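How to Wash Wool Socks So They Last

I love wool socks. I wear them in August, I wear them to bed, and I have ruined more of them than I care to admit (my first good pair came out of the dryer sized for a doll!). Since then I've washed everything by the method below, and my oldest pair is still going strong on its original heels.

What you need

A sink or a basin
Wool wash, or a mild shampoo if you've run out
Two towels
A flat place to dry things, away from the heater

Step 1: Turn them inside out

Most of the sweat and skin ends up on the inside, so that's the side you want facing the water. It also keeps the fuzzing on the side no one sees. Shake out any grit while you're at it, and pick the lint from the toes.

Step 2: Soak

Fill the basin with cool water and add a small squirt of wool wash. Swish it before the socks go in. Push them under, give them a few gentle squeezes, and leave them for 15 minutes. Go have a coffee! Don't rub the heels together, however grubby they look. Rubbing plus soap is exactly how felt is made, and felt doesn't stretch over your foot.

Step 3: Rinse

Drain, refill with water at the same temperature, and squeeze again. Repeat until the water stays clear. Dark colors can take 3 rinses the first time, and a little dye in the water is nothing to worry about.

Step 4: Roll in a towel

This is my favorite part. Lay the socks on a dry towel, roll it up like a sleeping bag, and kneel on it. You'll be amazed how much water comes out. Never wring them, it pulls the ribbing out of shape and the cuffs start sliding down by lunchtime.

Step 5: Dry flat

Pull each sock gently back into shape, heel and toe first, and lay it on the second towel. Turn everything over after a few hours. Thick ones may need a full day and night.
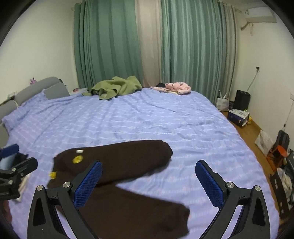
If you'd rather hang them, clip them by the toe so the cuff doesn't carry the weight. My friend Retno Harahap strings hers across the bathtub and swears by it.

Between washes

Wool is wonderfully forgiving about smell. Air your socks overnight on a chair back and you can often get another wear out of them, sometimes two on a cold week. And check the heels against a bright window now and then. A thin patch takes ten minutes to darn, while a hole can eat up a whole evening.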